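Week 4: Records management in the small office

Readings: Filali, chapter 3, and the Gonard case notes. Othmane Filali's chapter is long, so start with the section on retention.

A record is kept for its value as evidence of something the organisation did. Duplicates, drafts and reference copies are generally not records, although a draft with a manager's notes on it may be. The Badawi catalogue held 2671 file titles before it was reviewed, and 124 of them were duplicates under another name. 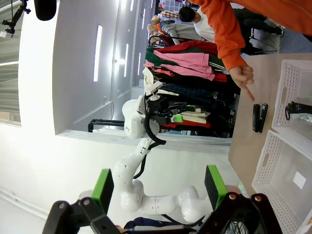
Retention periods run from the date a file is closed – not from the date it was opened. Students lose marks on this every year. If a file has no closing date, use the date of the last paper added to it and write that on the cover in pencil.

Disposal needs a signed authority. List the title, the date range and the class number, and keep the list permanently even when the files themselves are gone.

For the tutorial: bring a classification scheme for Clornomell, no more than 3 levels deep. Use functions as your top level – department names change too often.

Assignment 1 is due in April. Hand it in at the program office.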